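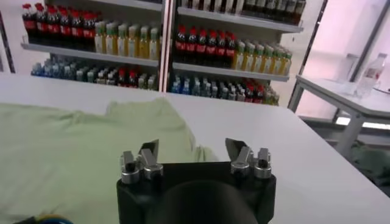

Garment finishing rooms at Ekville are inspected once a quarter under the Duvusham site procedure. The inspection covers folding and sorting tables, steam presses, electrical supply, walkways and fire exits. Work surfaces are inspected as found, with work in progress left in place; a pale green cloth lying in loose folds over one half of a white table, for example, stays there until the inspector has looked at the open half, and is then moved across so that the other half can be checked. White matte tops are preferred for this work because lint, oil marks and needle fragments show up against them. Results are entered as Pass, Pass with comment, or Fail.

Inspector: Tanvir Kodikara
Area: Finishing Room 4, Unenar building
Period: December
Start: 7:40 a.m., before first shift

Section 1. Tables and work surfaces

1.1 Tops clean, smooth, free of chips and raised edges
Pass with comment. Raised edge strip on the table nearest the press line. Catches knit fabric. Glue and clamp overnight.

1.2 Legs level, locking casters engaged
Pass.

1.3 Working height suitable for standing work
Pass with comment. Standard setting is 37 inches. Two tables had been dropped to the lowest notch and were reset. Shift leads may change the height for an individual operator but should write the change on the table card.

1.4 No blades, pins or snips left on the surface at end of shift
Fail. One pair of snips found under a stack of folded items. Returned to the tool board. Same finding as last quarter.

Section 2. Steam presses and irons

2.1 Two-hand controls working on all presses
Pass. Tested with one hand, then the other, then both.

2.2 Steam hoses free of cracks, bulges and tape repairs
Fail. Hose on the Coşkun press has been wrapped with tape near the coupling. Press tagged out at 8:05 a.m. Tape is not an accepted repair at any pressure. Replace the full length including the coupling.

2.3 Pressure gauge readable and in date
Pass with comment. Gauge glass is cloudy but can be read. Calibration sticker has one month left to run.

2.4 Iron rests in place and heat pads undamaged
Pass.

2.5 Condensate drains clear
Pass. Slight scale at the outlet — clean at next shutdown.

Section 3. Electrical

3.1 Panels closed and labeled, clear space in front
Fail. Cartons stacked in front of the main panel. Required clear depth on this site is 50 inches, marked in yellow on the floor. Cartons were moved during the inspection. The item stays a Fail because it was found that way.

3.2 Cords without splices or crushed sections
Pass.

3.3 Ground fault outlets trip and reset
Pass. All outlets along the sink wall tested.

Section 4. Walkways, exits and fire equipment

4.1 Walkways clear and marked
Pass with comment. Paint is worn at the cart turning point. Some 21 feet of line to be redone.

4.2 Exit doors open fully from inside with one motion
Pass.

4.3 Extinguishers charged, tagged and visible
Pass with comment. The unit by the north door is hidden when the coat rack is full. Move the rack, leave the extinguisher.

4.4 Lint removed from ducts, light fittings and the tops of cabinets
Pass with comment. Cabinets are clean. Duct over the sorting area has a light layer of lint. Weekly cleaning should include it — at present the cleaning sheet lists the light fittings only.

Section 5. Actions

Hose on the Coşkun press: maintenance, before the tag is removed.
Snips count at end of shift: shift leads, starting with the next shift.
Panel clearance: warehouse to stop using the space for overflow cartons.
Edge strip, floor line and coat rack: maintenance, before the next quarterly inspection.
Cleaning sheet: add the duct over the sorting area.

Items marked Fail are checked again by the same inspector. A press under tag may not be used for test runs, warm-up or cleaning cycles. Copies of this sheet are kept at the Unenar front office and in the binder by the finishing room door.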